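Search this notebook Go
October, morning. Posted by the bench notebook

Vinegar trial, second batch. Started from the Ivside cider with a piece of the old mother from the Negash jar. Starting weight of liquid 459 g. Kept at 23 degrees on the shelf over the boiler. Smell at the start sweet and a bit yeasty, no sharpness yet.

Dark glass seems to suit it better than the clear jars, which went cloudy last time. Labels to go low down so the neck can be wiped. 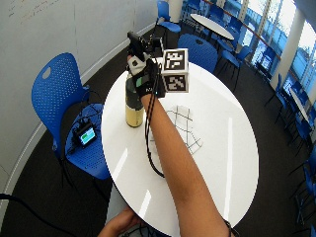
Dark bottle with the pale label, round table.

Titrated the first batch at the same time. End point was hard to see against the brown, so diluted and did it again. The second reading is the one to keep. Lorkham strips read lower than the titration, as before. I don't trust them below pH 3.

Poured off 600 ml for storing and topped up the rest. Filter paper clogged twice. Try muslin next time.

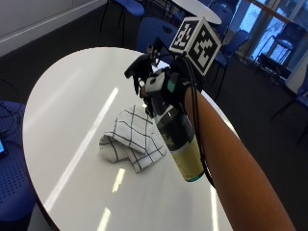
Cleaning down

Surfaces wiped after pouring, then funnels and jugs in hot water. Ultine order is in under 3316: stoppers, filter papers, one new funnel. Still need sodium hydroxide.

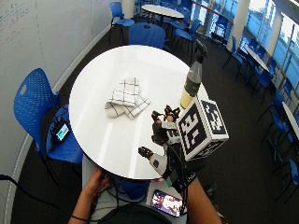
Check cloth and spray bottle.

To do: weigh batch two again, taste batch one against shop cider vinegar, move the spare mother to a smaller jar.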